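Gripper comparison in simulation

Gripper comparison in simulation is the practice of testing two or more robot hands inside a computer model before, or in place of, testing them on real machines. The term covers the choice of a gripper for one given arm, the comparison of different arms that carry similar grippers, and the comparison of the controllers that drive them. It is used by research groups, by makers of robot parts, and by companies that must decide which equipment to buy.

Background

The gripper is the part of a robot arm that touches the object. The two-finger gripper, also called a parallel or jaw gripper according to how the fingers move, is the most widely used form for general work. Other forms include suction cups, soft fingers filled with air, and hands with three or more fingers.

A fair comparison on real machines is slow. The gripper has to be removed and replaced, the cables have to be connected again, and the camera often has to be calibrated after each change. Fingers also wear during a long test, so that the last trials are not made under the same conditions as the first. In a simulator the change of gripper is made in a file, and each trial can start from the same stored state.

Methods

In the simplest method, a single arm is loaded with one gripper and is given a fixed list of tasks. The gripper is then changed and the list is repeated. This gives clean results for each gripper, but it says little about how the gripper will behave when a second arm is working close to it.

In the two-arm method, two arms are placed on one robot body and each has its own gripper. The two sides can be given separate tasks or a shared one, such as passing an object from one hand to the other. The sides should be exchanged halfway through the test, so that a better position in the room is not counted as a better gripper.

A third method keeps the grippers and changes only the controller. Position control moves the fingers to a set opening. Force control closes them until a set force is reached. Many testers use both, with position control for the approach and force control for the hold.

Test environments

The room in which the robot is placed has an effect on the result, mainly through the camera. Plain grey rooms were common in early work and are still used for checking a new model. Later environments have strong colors, patterned surfaces and pieces of furniture, which make it harder for a vision system to find the edges of an object and of the gripper itself.

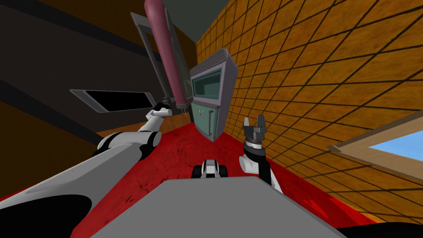

Simulated two-arm robot in a furnished room with a cabinet machine. The gripper on the right is open, with its fingers pointing up.

Tall upright objects such as cabinets are useful in these rooms for tasks with doors, handles and buttons. A handle asks for a firm hold and a pulling movement along a curve, while a button asks only for a touch at the correct point. A gripper with wide fingers may do well on the first task and badly on the second.

The Drikulier trials

The Drikulier trials are a series of comparisons made with the simulator Grultatel. They began in July with two gripper models, the Kaplan and the Flititz. The Kaplan model has short fingers and a small palm. The Flititz model has longer fingers that open wider, and it is heavier at the wrist.

The full series had 3428 trials. Of these, 1094 were made with the two-arm method and the rest with a single arm. An object had to be lifted and held without slipping for the trial to be counted as a success. In the single-arm tasks the Flititz model reached a success rate of 82 percent and the Kaplan model 70 percent. The difference was largest for wide boxes and smallest for thin rods, where the longer fingers had no clear advantage.

In the two-arm tasks the results were closer. The longer fingers came more often into contact with the other arm, and the controller stopped the movement when this happened. The report of the trials counts such a stop as a failure. This rule has been criticized, as a stopped arm could in many cases have continued after a short movement backward.

Measures

Success rate is the measure most often reported. It is easy to understand, but it depends strongly on the list of objects. Other measures in use are the time from the start of the approach to a stable hold, the largest force on the object, and the distance that the object slides between the fingers. For camera-based systems, the error between the planned and the reached finger position is also given.

Reports should state the friction values and the time step of the simulator. Two groups can test the same gripper model and reach different results when these settings are not the same.

Limits

Contact between a finger and an object is one of the more difficult things to compute. Hard contact may cause small vibrations that do not exist on a real robot, and soft materials such as cloth or foam are often replaced by simple shapes. Heat in the motors, play in the gears and dirt on the finger pads are usually left out of the model.

For these reasons a comparison in simulation is normally followed by a shorter test on real equipment. The order of the grippers often stays the same in this second test, although the success rates are lower. Where the order changes, the usual cause is the finger surface, which has to be measured on the real part and entered again in the model.

See also

Robot end effector
Two-arm manipulation
Force control
Camera calibration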